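Three trains, two ferries and a very cold bench

Sunday, January 7, 2018

Well, I'm back, and my feet have nearly forgiven me. A few of you asked how the trip to Lavholm went without flying, so I've finally sat down with a pot of tea to write it all up before I forget which platform was which.

The short version is that I'd do it again tomorrow. The longer version involves a lot of crisps.

I left Vimstead on the first train of the day, the one that used to have a buffet trolley and now has a sign telling you where the trolley used to be. I'd booked the whole thing back in October, when the cheap seats came out, and I was very pleased with myself right up until the timetable changed in December and my lovely long connection at the port shrank to next to nothing. The ticket people were quite good about it, to be fair. They moved me onto the earlier crossing and didn't charge me a penny, although I did have to ring twice, and the hold music was the same pan pipes both times.

The ferry was half empty. I like a half-empty ferry! You get a whole row of those reclining seats to yourself, and you can spread your coat and your book and your sandwiches about as if you lived there. Foot passengers get on last and off last on that route, so if you've got a tight train at the other side, go and stand by the doors when they start calling the car drivers down. I was on the platform with my bag while everyone else was still queuing on the stairs.

After that came the sleeper. I'd paid extra for a berth in a two-person compartment and shared it with a woman called Lærke Bundgaard, who was going home to see her sister and who very kindly took the top bunk. She told me the night trains through Werkeditz always stop there for ages while they swap the engine over, and sure enough I woke up in the small hours to complete silence and a platform lamp shining straight in my eyes. I lay there for a bit listening to somebody walking up and down outside. I find that sort of thing very cosy, I don't know why.

Breakfast was a bread roll, a little tub of jam and coffee you could have mended a road with.

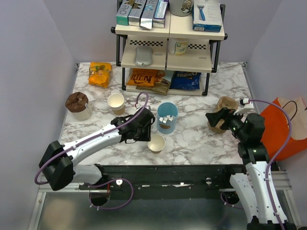
Daichi Kubo commented under my last post that I should have skipped the sleeper altogether and gone by day, with a hotel in Werkeditz, as the berth supplement would have paid for the room and I'd have seen the valley in daylight. He's done it both ways and says the afternoon train is the prettier one by miles, so long as you sit on the left going north. Fair point, Daichi, and I might try it on the next trip. I did miss all the scenery. But I do love going to sleep in one country and waking up in another, and I'm not sure a hotel by the ring road can compete with that.

Now, Parri. If you haven't come across it, it's the travel card that does the trams, the local buses and the little harbour ferry in Lavholm, and you'll want one if you're staying more than a day. You load it up at the yellow machines and tap it when you get on. What I hadn't grasped is that you have to tap when you get off as well, or it charges you for going all the way to the end of the line. I learned this on the first evening. Llinos James had warned me in an email, and I'd read the email, and I still did it. The fine for having no valid ticket at all is 1000 in the local money, so I was at least on the right side of that.

The trams themselves are a joy. Heated floors! They come so often that I stopped looking at the board, and the drivers wait if they see you running. Back at home our last bus goes before the pubs have finished serving food, and Meinir Pugh has been writing to the council about it for years, so I took a photo of the night timetable to send her. I'm not sure whether that was kind or cruel.

The one bad bit was the return crossing. We were held outside the harbour for 60 minutes with the wind getting up, then let off in a great rush into a shelter with three walls and a metal bench. The replacement coach was late too. I ate the last of the crisps and read the safety poster until I knew it by heart.

Anyway, I've got a pile of washing to do and a refund form to fill in for that delay. If anyone has claimed for a late ferry and a missed train on the same through ticket, do leave a comment and tell me which company you sent it to, as the form only has room for one.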